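Open day at the Sandhu building

I took Wednesday afternoon off to go to the open day at the Sandhu building in Mildale. It used to be a carpet warehouse and now has a few small companies in it, most of them doing something with automation. I have driven past it for years on the way to Favetdale and never had a reason to go in.

Parking was the worst part. The lot in front was full by one o'clock, so I left the car behind the tire place and walked back along the frontage road. At the door they gave me a sticker and a sheet with a floor plan on it. The floor plan was out of date, and I ended up in a hallway with a locked door at the end before somebody pointed me to the stairs.

The first floor was mostly conveyors. A packaging company had a line running with empty cartons going around and around, and a man with a headset explained it to a group of high school students. It was loud and I didn't stay long. There was also a machine that folds shipping boxes, which I liked more than I expected to. I watched it fold the same size of box for a good ten minutes.

Upstairs was Burnari, the one I had come to see. They work on bin picking, meaning a robot arm reaches into a bin of mixed things and takes them out one at a time. They want to sell it to warehouses that ship household goods in small orders. According to the woman running the demo, they have a catalog of 1312 different items to practice on, most of them bought at ordinary discount stores. She said people expect the heavy things to be difficult, but weight has given them less trouble than long handles and thin edges.

The setup was smaller than I thought it would be. I was picturing a cage and a big yellow machine. It was one arm at a table, with two bins held together by clamps and the controller lying on the carpet.

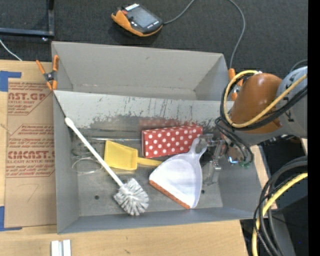 The gripper down in the front bin, next to the handle of the dustpan.

I asked why they use cleaning tools. She said a brush is a good test, with a thin handle on one end and bristles on the other that give when you press on them. A dustpan is wide and flat and tends to lie against whatever is next to it. The polka-dot box was there for contrast, as something with plain flat sides.

The arm moves slower than the ones in videos. It would go down, stop, shift a little and close. She told us they keep the speed low when visitors are in the room, and that on a normal day they run up to 4000 picks. I saw 59 on the counter on the laptop, which was the total since lunch. One try I watched came up with nothing in the gripper, and it went back down by itself and tried from another side. I thought that was the most interesting part of the visit, more so than the good picks.

A man next to me wanted to know what happens if two things are tangled. They are still working on that. At the moment it sometimes puts both back and starts over — about what I would do.

There was coffee in the break room and a table of brochures. I took the Burnari one and the one for the box folder. Admission was free, but they had a jar out for the school robotics club and I put in 10 dollars.

If you want to go next time, go before lunch and do the upstairs first. The stairs are on the left, past the restrooms, whatever the floor plan says.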